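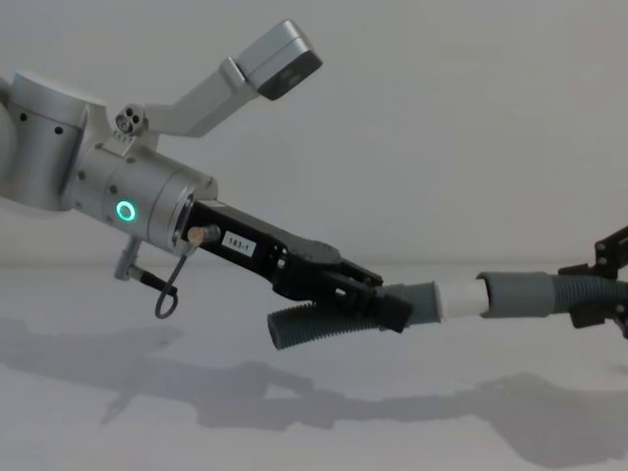 How does a robot hold stuff?

6 min read

Try this first. Hold a pencil with just your thumb and one finger. Now pass it to your other hand. Easy, right? You didn't even look.

Now put on thick mittens and do it again. Harder! That's closer to how it feels for a robot. Except a robot doesn't feel much at all unless somebody gives it a way to.

The part that grabs is called a gripper. Lots of kinds. Some suck things up like a vacuum. Some have three or more fingers. The kind we're testing at Flalari is a parallel gripper. Two fingers, they slide together, they stay facing each other the whole time. Squeeze, let go. Thats the whole trick.

So what are we comparing? Mostly the hand-off. One arm holds a thing, the other arm takes it. Sounds simple. But both arms have to agree on where the thing is. A tiny bit off and the fingers bump, or close on air.

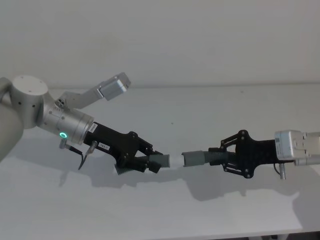

Small parts are the meanest. Not much room for two sets of fingers! Big bendy parts are mean in a diffrent way, becuase you grab one end and the other end wiggles off someplace else.

We test with two controllers. The controller is the thing that tells the arms where to go. One is called Mindov, the other is Afolabi. Same arms, same parts, same table. Only change one thing at a time or you won't know what made the difference (good rule for your science fair too).

Dušan Leka keeps score. So far Mindov has done 1115 tries and Afolabi 616, so no winner yet. Not fair to pick one till they've both had the same number of turns. Ibrahim Yusuf thinks Afolabi will catch up by February. We'll see.

And cameras? A camera up on the wrist sees what the fingers see, nice and close. But fingers can block the view. Try it: hold a grape right up to your nose and look at the table. Big grape, no table.

Your turn. Two spoons, one cotton ball. Pass it from spoon to spoon, no dropping. Then try it with one eye shut.

2 comments | 6 shares

© Etavberg | Contact | Back to top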